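Live Event Production, Unit 4
Booking and Scheduling a Small Festival
Handout for the session of October 4, 2022
Instructor: Elsa Ahonen

Read this before class and bring it with you. We will use the Plullcombe weekend as the working case again, so keep your site map from Unit 3.

4.1 Where the lineup starts

A lineup starts with the license and the site. Plullcombe is licensed for 2,000 people including crew and artists. It has one main stage, one tent and a curfew at 11 p.m. on the main stage. The tent may run later at a lower level. Those facts decide how many acts you can book and what kind.

Work out the number of slots first. Take the opening time and the curfew, subtract changeovers, and divide what is left by the set lengths you want. Do this for each stage separately. Students often fill the bill with names and then find there is no room for the last three.

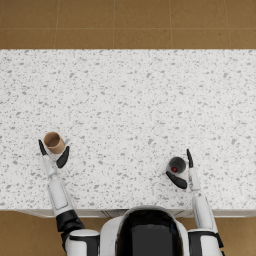
4.2 Set lengths and changeovers

For this course we use the following:

Opening acts: 25 minutes
Middle of the bill: 40 minutes
Headliner: 60 minutes, or longer if the contract says so
Changeover, main stage: 20 minutes
Changeover, tent: 15 minutes for a band, 5 minutes between DJs

A changeover begins when the last note ends and finishes when the next act is ready to play. Line check is part of it. If an act brings its own monitor desk or a large drum riser, ask the stage manager before you agree to the standard time. Remo Longo will go through rolling risers in Unit 6.

Do not cut changeovers to make room for one more act. One late band early in the day will push every later set, and the curfew does not move.

4.3 Offers and holds

An offer to an agent should state the date, stage, billing position, set length, fee, what the fee includes, and the date the offer expires. Put all of it in one email. Capacity and ticket price go in as well, as most agents will ask for them anyway.

A hold is a reserved date with no contract. First hold has priority over second hold. If you have second hold and want to confirm, you challenge, and the first holder normally gets a short period to confirm or release. Write down the time of the challenge and who took the call.

Read the radius clause with care. It limits where else the act can play within a certain distance and period. A clause that is normal for a headliner is unfair on a local opener, who may depend on several shows in September to pay for the van. In the case file, Clututard signed a radius clause and then found that the club date at Strebel fell inside it. We will discuss what the booker should have asked.

4.4 Announcing

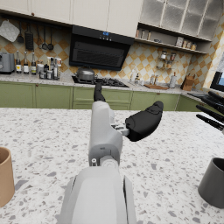
Most festivals announce in two or three waves. The first wave carries the headliners and sells the early tickets. The second fills in the middle of the bill, and the last often holds the day splits and stage times. No name goes out until the contract is signed and the agent has approved the billing order. Check the spelling, the capital letters and any punctuation in the act's name against the contract, because the poster will be copied by every listing site.

Evine, the duo in the case file, were announced before their contract came back. Read pages 3 and 4 and note the date on each email.

4.5 For next week

Draw up a running order for both Plullcombe stages on the Saturday. Show doors, line checks, sets, changeovers and curfew. Use the blank grid from Martti Savolainen's production office.

Write one offer email to the agent for Evine. Keep it under one page.

Work in pairs. Anyone without a partner should write to Berhanu Nigatu before Friday.

Reading: course pack, chapter 5, and the sample rider at the back.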